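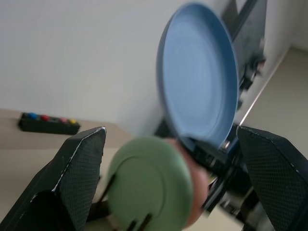

Right, section 2, getting your Skumari discs to play with the subtitles switched on. I wrote this guide after my own box set arrived and I spent a whole evening watching a fantasy series in a language I can't speak, with no words on screen, making up the plot as I went (my version had more dragons!). I also colour code my discs, and the two shades I use are a pale sage green for the original broadcast episodes and a salmon pink for the films, so when I say "green" or "pink" further down, think of the round green thing at the top of the page with the pink one peeking out behind it. You can use any colours you like, of course, or just a marker pen on the sleeves.

Before you start

You'll need the Wovham player software (the free one is fine), the subtitle pack from the Mathur fan archive, and 20 minutes or so of patience. The pack has 196 subtitle files in it, one for every episode, plus a folder for the films.

Setting up

1. Install Wovham and open it once without a disc in. It makes its own settings folder the first time it runs, and you'll want that folder in a minute.

2. Unzip the Mathur pack somewhere easy to find. I keep mine on the desktop.

3. Copy the folder called "episodes" into the Wovham settings folder. Leave the file names exactly as they are, even the ones with odd spellings. I tidied mine up the first time and had to do the whole lot again.

4. Put in a green disc and wait for the menu. Ignore the subtitle option on the disc itself, that one only gives you the song lyrics.

5. In Wovham, go to View, then Captions, then External, and pick the episode number you want. There are 6 episodes on each green disc, apart from the last one.

6. Press play and let the opening song run. The first line of dialogue should match up with the first caption.

Note: if the captions run ahead of the voices, tap the minus key until they line up. Mine needed 2 taps on nearly every disc, so I saved that as my default.

Pink discs

The films work the same way, except that you copy the "films" folder and choose Feature where you'd normally pick an episode number. The second film has two sets of captions, one by the Mathur people and an older one by a group called Tandell. I love the Tandell one, it keeps all the silly puns! It does miss out the signs and letters though, so try the other if you're watching for the first time.

Caution: don't update Wovham halfway through a series. The update clears the settings folder and your captions go with it. Make a copy of the folder first, then update, then paste it back in.

Section 3 covers the audio commentaries.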